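Community Help > Furniture & Upcycling > Cleaning and care

Pinkish mark on white vanity table, what is it??

Priya Mercado
Quick one, need to sort this before the lunchtime rush. White vanity table with the oval mirror, the one with carved roses up the side and on the crest. Got it from a house clearance in Jatdale, 43 quid. There's a faint pinkish smudge on the top just under the mirror. Tried a damp cloth, no joy. Don't want to take the paint off.
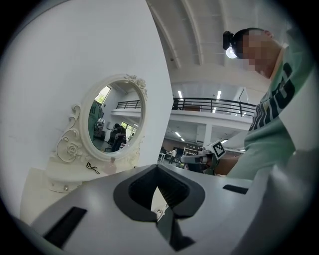
Paint is original I think, no idea what sort. Also dust in all the scrolls, tips welcome. Knob on the front is fine, leave that be.

Naveen Joshi
Pink on white is lipstick or blusher nine times out of ten. Drop of washing up liquid in warm water, soft cloth, small circles, dry it straight off. Still there? Bicarb and water paste, leave ten mins, wipe. Test on the underside frist. No magic sponges, they dull the shine. Roses: dry paintbrush, the cheap soft sort. Don't spray glass cleaner at the mirror, it runs down behind and gets the silver. Spray the cloth.

Wen-hsiung Cheung
just paint over it

Yogesh Bajpai
Could be old stain coming up through the paint, had that on a chest of drawers in Prestamow. If so no scrubbing will shift it, you need stain block then a top coat. Try Naveens way first tho.

Comments

Abhishek Uniyal: cotton buds for the deep bits of the scrolls

Priya Mercado: soap got most of it, doing the bicarb tonight. ta

Wen-hsiung Cheung: still say paint

Contact us | © Jatdale Community Help | Back to top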